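Lurnby Two-Finger Gripper: Set-up Guide
Section 4. Comparing finger sets on the bench

Use this procedure when choosing between the Zister and Celtlow finger sets. Both fit the same base plate. Run the full procedure with one set before mounting the other.

4.1 Before you start

1. Move the arm to the service position and switch off gripper power.
2. Mount the first finger set. Tighten the fasteners evenly on both sides.
3. Switch power on and run Home Gripper from the controller menu.
4. Check that both tips reach the open stop. If one lags, repeat step 2.

CAUTION: Keep hands clear of the fingers during homing. They close fully before they open.

4.2 Laying out the test objects

Use a plain, light-colored table. Choose objects that differ in shape and stiffness: a rubber duck, a puzzle cube, a whiteboard marker, a food can and a woven basket make a suitable set. Leave clear space in front of the open fingers for the first approach.

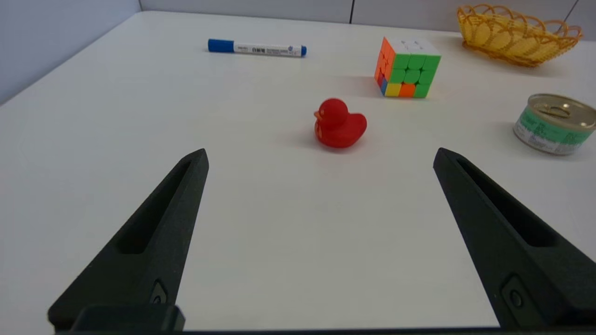

5. Open the wrist camera view and confirm that both fingertips are visible with the gripper fully open.
6. Set grip force to 40 percent and approach speed to level 2.
7. Select the first target and start the pick cycle.
8. Record the result as Held, Slipped or Missed. Return the object to its starting place.
9. Repeat for each object, then change finger sets and start again from step 1.

Note: Do not change the grip force between finger sets. Results taken at different settings cannot be compared.

Note: Curved objects may turn as the fingers close. Record this as Held if the object stays in the grip through the lift.

4.3 Error codes

Code 361 means the fingers closed without contact. Check the approach height and run the cycle again. If the code returns, repeat the wrist camera calibration with the Somboon controller tool before going on.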